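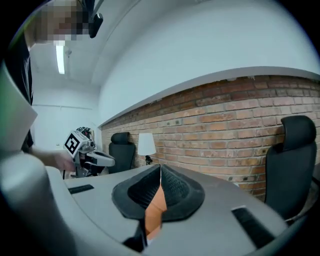
Minutes of the Pletside Allotment Association, August 2019

OK, I'm doing the minutes this time, so apologies in advance to anyone who likes them short. I type the way I talk. We met in the back room at the library as usual, started a few minutes late while people found chairs, and had 21 members in the room, so we had enough for votes.

**Last meeting's minutes**

Read and approved with one fix. The hose reel money came out of the repairs budget, and the July minutes had it under events. Fixed now.

**Water**

This took up most of the first hour (no surprise there!). The bill for the last quarter came to $566, and that's a good bit higher than the same stretch last summer. I'd read the meter by the east gate every week and brought my notes along. The jump comes in the last half of the quarter, when it was hot and everybody was out there at suppertime with a hose.

A few people thought there had to be a leak. I'm not so sure, but two members are going to shut off both lines one evening and read the meter again in the morning, and then we'll know. If it moved overnight, we call Kostiuk Plumbing and get a price before anyone digs.

We also talked about rain tanks. Somebody has a line on a used 1,000-gallon tank from a farm out past Fuvmont, and the owner wants it gone. I love this idea – I said so more than once – but the questions were fair ones. Where does it sit? What roof feeds it? The shed roof is pretty small, and the gutter on the north side has been hanging by one bracket since spring. We agreed to ask the farm to hold it for us for two weeks while we measure the spot behind the compost bays.

- Overnight meter check: the two members from the lower rows
- Measure behind the compost bays: me
- Fix the gutter bracket: still open, please somebody take this

**Tomatoes and blight**

Blight has turned up in the lower rows. We went back and forth on whether to ask people to pull sick plants right away or leave it up to them. I was on the "pull them" side. Others felt it was rough to tell a first-year gardener to rip out a whole bed in August, and I get that. Where we landed: if you've got it, take off the bad leaves and bag them for the trash, and keep them out of the shared compost. If the stems have gone brown too, please pull the plant. We voted on that wording and it passed, with two against.

Then there was a long side chat about which kinds hold up best and I stopped writing. The small yellow ones came out ahead, if anyone wants to know.

**Plot fees and the waiting list**

All but three plots are paid up. I'll send a friendly note to those three and leave it at that for now. One half plot by the fence opened up last week, and it goes to the next name on the list.

Somebody asked if we should split more full plots into halves, so the list moves faster. Lots of nodding, but also some worry about paths and who mows them. We'll put it on the September agenda and I'll draw a rough map before then.

**Harvest supper**

We're on for the last weekend of the month, on the grass by the shed, and indoors at the library if it rains. Last year we had 132 people come through, counting kids, and we ran out of plates before dessert. So more plates! The Kerkari bakery has offered us day-old bread at half price and we said yes please.

We need:

- folding tables (we have six and could use four more)
- somebody with a truck on the morning of
- salads, and I mean more than one kind of potato
- a person to run the squash weigh-in, with a scale that works

The music question came up again. We settled on the same fiddle group as last year, but finishing by nine, after the neighbors across the lane wrote to us. It was a nice letter and I'll write back.

**Odds and ends**

- The combination on the tool shed has changed. Ask me in person and I'll tell you – I'm not putting it in here.
- Please latch the east gate. The rabbits have found it.
- A green watering can and one left-hand glove are in the lost box.
- Wood chips are coming, first come first served, two barrow loads each until everyone's had a turn.

We wrapped up a little after nine and stacked the chairs. Next meeting is in September, same room, and I'll bring the map and the tank measurements.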